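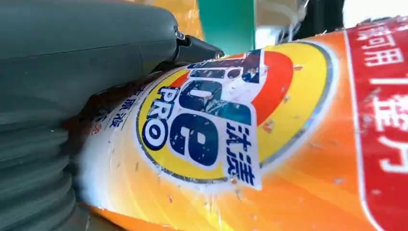

**BRUNDUMDALE, 15 July 2023** – Rislow, a company that once believed household robots would be held back by philosophy, announced today that they are mostly held back by bottles. The firm has passed 2,000 recorded examples in its bottle-handling collection, the material from which its learning system, Meltetti, is expected to work out how to pick up the laundry detergent and put it down again.

The collection began in May under Madalena Falcão, who had asked for a year and a warehouse. She was given a carpeted room and two folding tables' worth of goodwill.

"People ask when it will do the laundry," said Falcão. "I tell them we're very pleased with how it holds the detergent."

Each example is a short recording of one attempt, taken from a head view and from close up at the hand, along with the positions of the arms. An operator guides the robot, and a second person keeps the log. Fumbles are kept and labeled as fumbles. Rodrigo Patrício, who wrote the labeling guide, allows 4 grades of fumble and has declined repeated requests for a fifth.

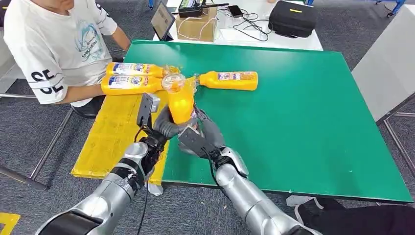
*Issued by the Rislow Demonstration Data Team*

Bottles laid on their sides make up the bulk of the work. A bottle on its side rolls, turns its neck the wrong way and hides half its label, all of which a person settles without looking up from the phone. For Meltetti, every one of these is news. Operators are asked to change the layout between attempts, and to resist the human urge to line things up nicely.

"I spent my first week making the table tidy," said operator Yến Cao. "Then I read the guide and spent my second week making it worse."

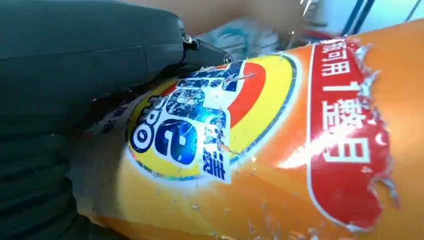 Worn packaging stays in rotation too. An early version of the system, trained on clean labels only, treated a scratched bottle as a stranger and approached it with great courtesy and very little grip. The team now retires a bottle when it leaks and at no other time.

A held-out set of 33 layouts, chosen by Dymphna Gallagher and kept from everyone who operates the robot, will be used to test the next version of Meltetti. Gallagher has described the layouts as "fair." Her colleagues have asked her to define the word.

Rislow will continue collecting through the end of the year, moving on to pouches and, if morale permits, bags of rice.

**Press contact:** Aníbal Guerreiro, Rislow, Brundumdale. Interview requests are welcome. Requests to have the robot visit your laundry room will be read with interest and filed.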